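Chapter 19
Flat Surfaces and Folding

In Chapter 18 we sorted, washed and dried a household load. This chapter takes up the work that starts when the dryer door opens. Folding is the part of laundry that people learn by watching someone else, so most of us have picked up habits without thinking about them. You will look at your own habits here and try some others.

The chapter has two parts. The first deals with the surface you fold on and the state of the cloth when it gets there. The second deals with the folds themselves, beginning with shirts and pants and ending with fitted sheets.
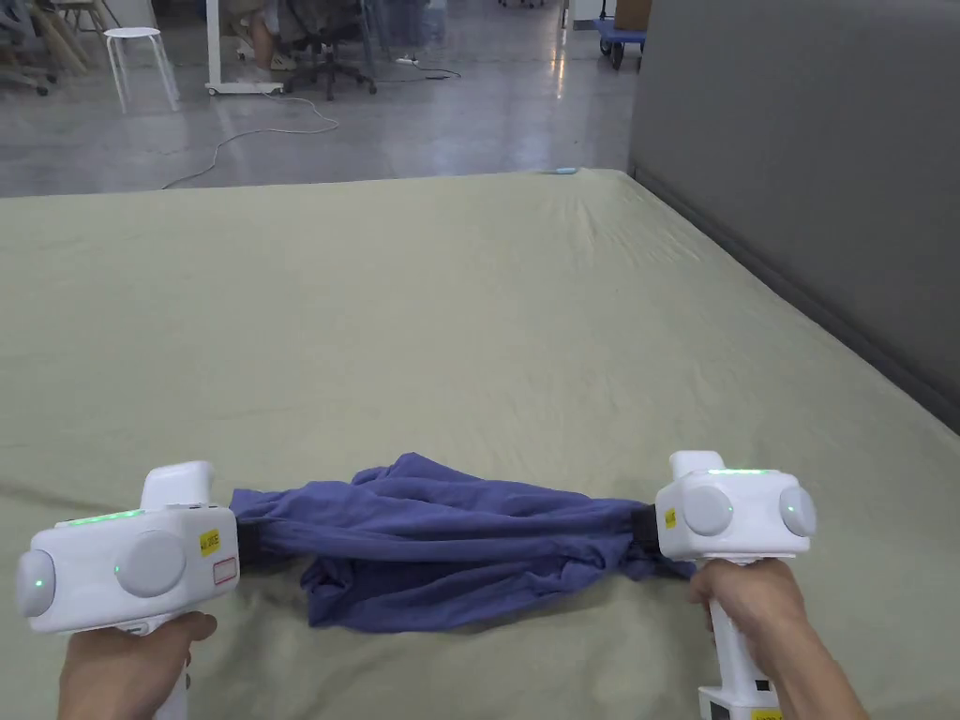 A garment should be opened out before any fold is made. Take it by two ends, one in each hand, and lift the middle clear of the surface. Pull gently until the sag is mostly gone, then lower it. If it comes down twisted, pick it up and start again. Smoothing a twisted garment with the palm only presses the twist in.

Light knits should be held near a seam. Cuffs and waistbands are stronger than the cloth between them and can take a firmer pull.

19.1 Choosing a Surface

The best surface is one that is larger than the garment on every side. A kitchen table will do for shirts and towels. For sheets you need a bed or a very wide table, or a second person.

Cover the surface with a plain sheet - an old flat one is fine - and pull it reasonably smooth. Soft wrinkles in the cover do no harm. A hard ridge will print itself on thin cotton, so work those out to the edge with your forearm. Pale covers make it easier to see dark lint and loose threads.

Work at the near side. Leaning over to reach the middle of a wide surface is tiring, and after a full load you will feel it in your lower back. 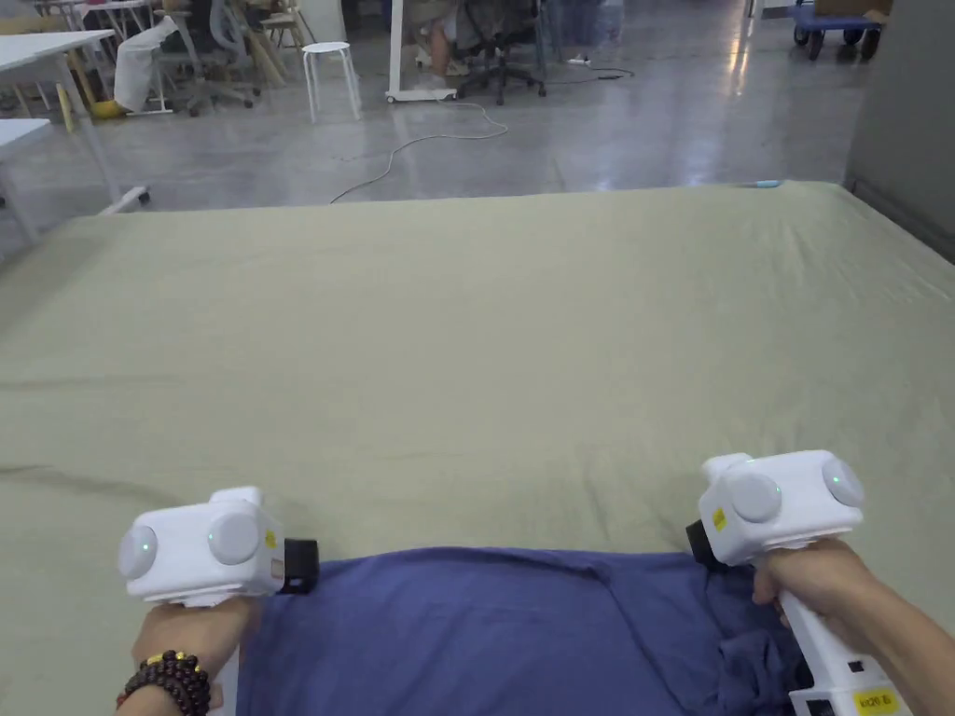
Figure 19.1 Crumpled cloth on a covered surface, with open space beyond it.

Keep the rest of the surface open. Finished pieces go on a chair or a shelf, and pieces still to be folded stay in the basket. Students often tip the whole basket out at once and then have nowhere to work.

19.2 Reading a Bunched Piece

Before you can open a piece out you have to find its ends. Look first for a trim, a hem or a label. On a towel, look for the corner that stands up. Take hold of whatever you find and let the rest hang; the opposite end usually drops free on its own.

Sanaa Saber, whose class notes are the basis of this section, has her students do this step 31 times in a row before they make a single fold. The exercise is given in full on page 352.

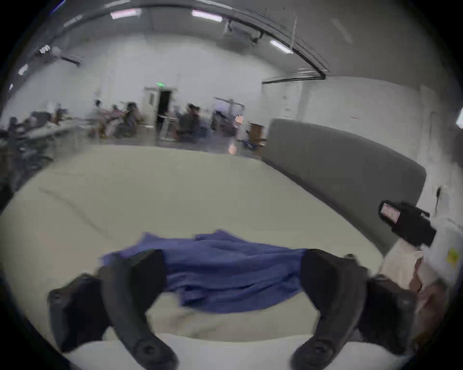 Figure 19.2 Blue cloth bunched into folds and ridges.

Key terms for this chapter: hem, trim, selvage, grain, first fold, return fold. You will need 2 bath towels, a long-sleeved shirt and a flat sheet for the exercises in Section 19.3.

Related chapters
Chapter 17 Reading Care Labels
Chapter 18 Washing and Drying
Chapter 20 Shelves, Drawers and Storage
Appendix B Stain Table

Copyright Samon Nwosu Press. All rights reserved. Contact the publisher | Back to top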